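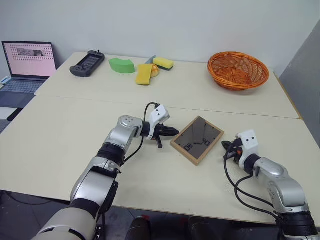 Faustino Olvera wrote in to ask whether the episode list could be had as one plain file, with the guests and the comics in separate columns, so that he could look up every time a certain inker came on without listening to the whole run again. He wasn't the first to want that, and I'm glad he pushed, since the answer got long enough to become this README.

Gurkholm Episode Index
Version 3, updated 17 Jul 2018

What you're getting
Gurkholm is a late-night radio hour about small-press comics, monster movies and whatever else the hosts brought in that evening. This index covers the first 100 broadcasts. Each one has its own row, even the pledge drive shows, which are mostly phone numbers and pleading (I love them anyway).

Columns
episode – the number given on air, which sometimes differs from the number on the old website. I went with what was said on air.
title – as announced. If the hosts forgot to announce one, the field is blank.
guests – last name first, separated by semicolons.
comics – every title discussed for more than a passing mention. Where that line falls is my own judgment, and you're welcome to argue with me.
music – opening and closing tracks, when I could make them out.
notes – anything else, including feuds, birthdays and the long-running quarrel over whether Ovurley counts as a horror comic.

How it was put together
I listened to everything, some of it twice, and typed as I went. Emiliano Varela lent me his tapes of the February shows, which the station no longer had, and he also fixed a great many of my spellings. Thank you, Emiliano! The text file is saved as UTF-8 with tabs between columns, and it should open happily in any spreadsheet.

Known gaps
The notes are thin for 32 episodes where the tape hiss got the better of me. The two-part Alvarado interview is listed under both its rows, so a search will bring it up twice. Prilum changed its name partway through its run, and I've kept the old name for the early shows.

Using it
Copy it, sort it, print it out and scribble on it. If you post it somewhere, please keep this page with it so people know about the gaps. Corrections are very welcome – send me the episode number and a rough time in the show, and I'll go back and have a listen.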